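# Checking a "zero-shot cloth handling" claim before you believe it

Every few months somebody posts a success rate for soft-object handling and the number travels a lot farther than the method. The Cakik policy is the latest one. Pieter Michiels and I spent most of June trying to work out what its headline figure means, and these are the steps we'd follow again.

You'll need the episode logs, the head and wrist video for each one, and a spreadsheet. You don't need a GPU.

## 1. Throw out the easy episodes

The release has 1,248 episodes. Filter on `object_class: soft` and then read the task strings yourself, because the class label is sloppy. Pillows that only get pushed are in there. So are closed bags. We kept 257 that involve picking up something that folds or sags, and that is the set the claim ought to be about.

## 2. Write down what counts as a grasp

Do this before you open any video. The Bilcombe scoring script marks a success when both grippers report closed and the arms have moved apart by 160 mm. It never asks what is between the fingers. Our rule for two-arm tasks was stricter: one corner in each gripper, fabric taut, and no contact with anything else for two seconds.

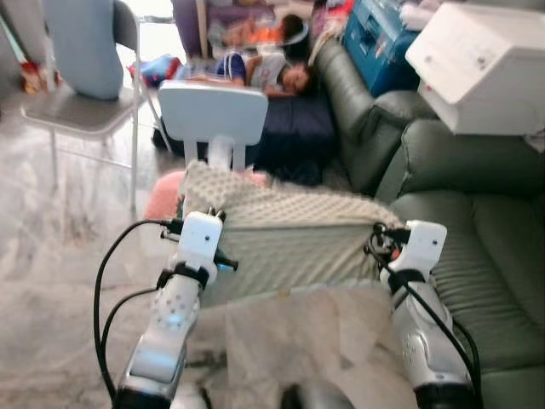
Score from the head view first and don't look at the logged result. If you can't decide, write "unclear" and move on. We were tempted to argue ourselves into a yes on quite a few, and an honest "unclear" column is more use to you later.

## 3. Score the approach separately

A policy can be good at holding a pad it already has and poor at finding one. The paper folds both into a single number, and I don't think it should. Go back to the wrist view and find the last stretch before the fingers close. Note two things:

- whether the target is in view as the fingers come in
- whether the target and the surface under it are close in colour

The second one matters more than we expected. Grey on grey is where the depth estimate gets noisy, and the Presville runs hardly include any of it.

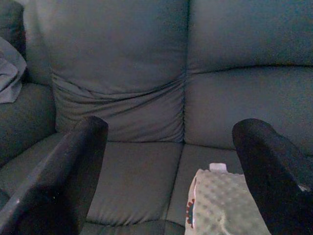 *Wrist view: textured pad on the right seat cushion, near the right finger.*

## 4. Compare, then get a second scorer

Put your scores beside the logged ones. Pieter and I disagreed on almost a fifth of the set the first time through — mostly over what "taut" means — so we rewrote the rule and both started over on the Friday. Annoying, but a rate from one tired person isn't worth publishing.

## 5. Report the misses

Give the count, the rule and the unclear column together. If you run the Paiva baseline, put it through the same rule. Their published figure uses the script from step 2, and the two can't be compared as they stand.

I still think the two-arm hold is decent work. I'm not convinced about "zero-shot", and I'd want to see the training object list first.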